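Última actualización: noviembre

Asunto: Re: Jornada de puertas abiertas en Hurero

Josée Fehr escribió:
> ¿Alguien fue al final? Me interesa saber si dejaban probar las pinzas
> o si era todo mirar desde lejos.

Hola, Josée, hola a todos:

¡Yo fui! Y de mirar desde lejos, nada. Lajos Szabó nos recibió a las diez, soltó una charla cortita (llevan 2.241 demostraciones grabadas con pinza de mano, y quieren 200 más antes de cerrar la tanda) y enseguida nos pasó a la sala. 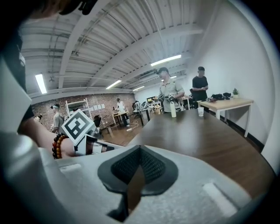
Lo que más me interesaba era el seguimiento de la muñeca, que en Troderum nos da tantos disgustos. Lajos dice que con marcadores impresos les va mejor que con lo que usábamos nosotros – ya sabéis, mi eterna pelea. El cubo blanco y negro va en un soporte con correas oscuras, junto a la muñeca, y ni siquiera hay que quitarse la pulsera de cuentas. Me apunté el sistema para copiarlo sin vergüenza.

Murray, te llevo el folleto de Arruda cuando nos veamos. Y si alguien sabe cómo calibran en Brarine, que escriba, por favor, que me quedé con la duda.

Un abrazo,
Diane Gill

Mensajes recientes en la lista
- Calibrar sin volverse loco (Urho Laaksonen)
- Re: Re: dedos de repuesto
- Acta de la reunión de noviembre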